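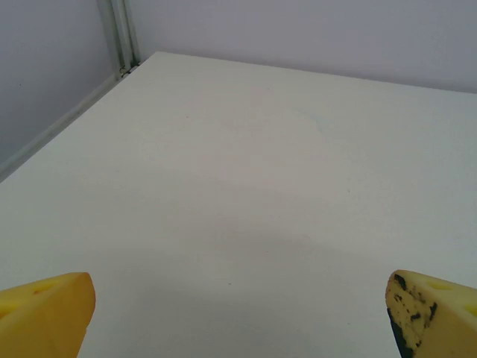

Yellow fingertips over a white tabletop, with black marks on the right pad.

Before you buy a robot arm for the workshop

Price the pads first. Sellers love to talk about the arm and go quiet on the parts that touch things. Ask what a replacement pair costs, whether you can buy just one side, and how long shipping takes. Halitz quoted me $39 a pair, and I had to ask 3 times.

Don't believe "maintenance free." Look at the fingertips on any used unit, both sides, since one can be a lot more marked up than the other. Black smudges may wipe off. Try a damp rag before you pay for new ones.

Leave 20 percent of the budget unspent. You will want a table surface, walls or a guard, and decent light. Sunwood's package price left out all of it.

A white top shows every crumb and stain. Good for spotting dirt – less good if you hate wiping.

Ask for a trial on your own parts. Ayantu Endale got two weeks out of Castetti just by holding off on the deposit until May. Demo parts are picked to go well.

Still cheaper to sort screws by hand, if you ask me.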